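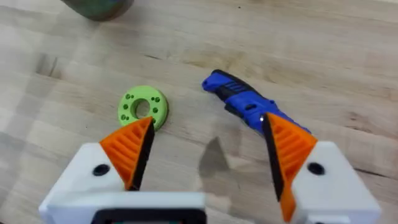
Pale wood, a few dark marks.

Moving into 600 square feet

I moved in June from a two-bedroom house in Lurnent to an apartment on Ortuño Street. The new place is 600 square feet, counting a closet with the water heater in it. A few people have asked how it went, so I'm writing it down once.

The short version is that it took longer than I wanted and I got rid of more than I planned. I had lived in the house for 19 years. I never thought I owned much, but there was an attic, and every time I couldn't decide about something it went up there. When I pulled down the ladder in April I found a crib mattress, two slide projectors and a bag of curtains from the place before that.

What went and what stayed

I started with the attic and it was a mistake. Everything up there was either junk or it was letters. I spent a whole afternoon on one shoe box. After that I switched to the garage, where I didn't care about anything, and got through it by dinner time.

Books were hard. I kept 31 of them. My rule was that I had to have opened it since I bought it, and I broke the rule for an atlas that was my father's. The rest went to the library sale in two car loads. I have wanted one of them back so far, a book on pruning, and I don't have a yard anymore.

The furniture mostly didn't fit. I measured the couch three times hoping for a different number. It went to my nephew and I bought a smaller one, gray, not very comfortable. The bed came with me, and so did the tall dresser, after the movers took the feet off it in the stairwell.
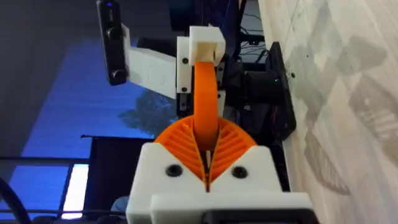 The walls

The lease lets me drill if I fill the holes when I leave. Gwenllian Humphreys, who manages the building, told me she'd take a neat hole over adhesive strips any day because the strips take the paint off with them. So I drilled.

I put up a set of Pameck shelves in the kitchen and a narrow one over the bathroom door for towels. The Pameck instructions call for two people. I did it alone with a stack of cookbooks holding up one end, and it's level enough that a can doesn't roll. The other brand at the store was Jindow, which cost less, but the brackets bent when I pushed on the display.

I hit brick behind the plaster on the street side. That used up one bit and most of an evening. If you live in an older building, knock on the wall before you buy your anchors, and buy a masonry bit at the same time so you don't make two trips.

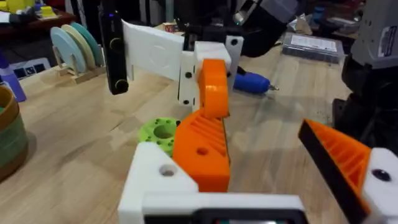 Coats were the next problem. The apartment has no hall closet, and the front door opens almost straight into the kitchen. For a while everything hung on the backs of chairs. What I wanted was a deep hook, with enough of a bend that a heavy coat doesn't slide off. The curved orange one in the photo has the right kind of bend, and the white plate with two screw holes is how I'd want it mounted too, since a single screw always lets a hook turn. I ended up with five steel ones in a row by the door. They hold two coats, a raincoat, my bag and the umbrella, and that's all I need for winter.

The kitchen

I have one counter and it's 31 inches long. The toaster lives in a cabinet and comes out in the morning. I kept one good knife, the bread knife, two pans and a pot. I miss the big roasting pan in theory, but I used it at Thanksgiving and no other time, and my sister has one.

There's no dishwasher. I thought I'd hate that. I wash up right after I eat because there's no place to stack anything, and it takes 15 minutes at the most, including wiping down. 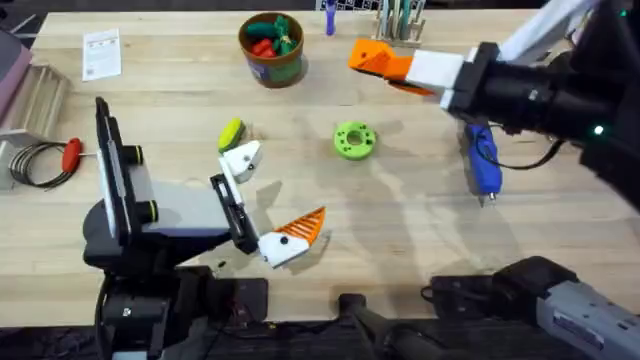 Cleaning the whole apartment takes less than an hour, where the house used to take most of a day. I threw out a box of half-empty sprays when I moved and only replaced two. Dish soap and water do nearly all of it. For the table I use a plain sponge, the same yellow-green sort you see on the wooden one there, and I wring it out well so I'm not leaving water on the wood. I oil the top when it starts to look dry. The floors get a broom, and a mop if I've been frying something.

Things I still haven't sorted out: where the vacuum goes, what to do about the bedroom window that won't stay up, and the last box. It's marked MISC and it's under the bed. I've opened it once to look for a stapler.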